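4.3 Recording a picking session

1. Put the bin back on its tape marks. Close enough is how we lost the June set.

2. Check that both spring clamps are tight.

3. Drop in five or six objects from the Sadel list and let them land where they like. Do not arrange them. Everyone arranges them.

4. Start the Dewan logger, wait for the tone, then press Begin.

Caution: Keep your hands out of the bin while the arm is enabled. It has no opinion about fingers. 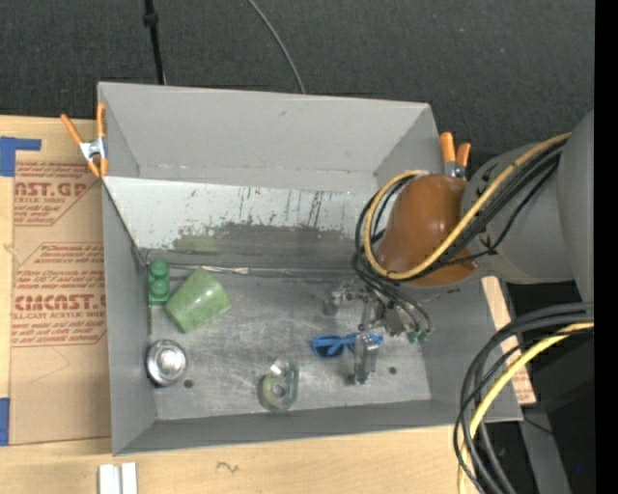 5. Let each attempt run to the end, misses included. The learner needs the bad ones, and you will have plenty to give it.

6. After 100 attempts, stop, swap the objects and save. The logger does not autosave – it has been asked to.

Note: A full session is 900 attempts. If the counter reads 118 and has read 118 since lunch, restart the logger and see section 4.5.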